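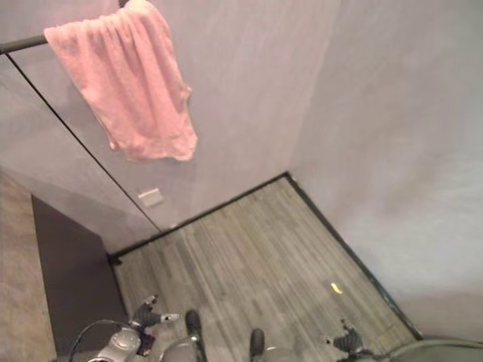

3.2 How long does a hand towel stay damp?

I started this part of the study thinking drying time would be the boring variable. I'd been asking people about soap, mostly, and the towel questions were tacked onto the end of the survey. Then the answers came in and I got hooked! Of the 200 households in the Jukport sample, more than half told us they change the hand towel "when it feels wrong," and I still love that as a unit of measurement.

So we went back and gave everybody a diary. Each household wrote down when a towel went up, when it came down, and whether it felt damp at breakfast (we said 7 a.m., and people were pretty loose with that). We ended up with 856 usable entries. I threw out the ones with no time on them, plus one full week from a family that had gone camping and filled in the pages anyway.

Figure 2. A bathroom sink and countertop.
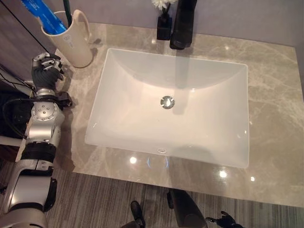 The thing that mattered most was folding. A towel hung in a single layer was reported dry by morning far more often than one folded in thirds, and that held up in both the Plallell apartments and the older houses out by Sproģis. I had expected the fan to win. Fans did help, but plenty of folks only run theirs during a shower, and hand washing happens all day long, so the towel gets a little wetter each time with no air moving past it.

I should say something about fabric too. We handed out 50 towels of the Eline weave to see if a thinner cloth would change people's habits, and it sort of did: they dried faster, and people washed them less (oops). I go back and forth on whether that's a good result. Our August diaries are also much damper than the spring ones, and I haven't separated weather from the kids being home from school. Section 3.3 takes a first stab at that, using only the households that kept writing through both seasons.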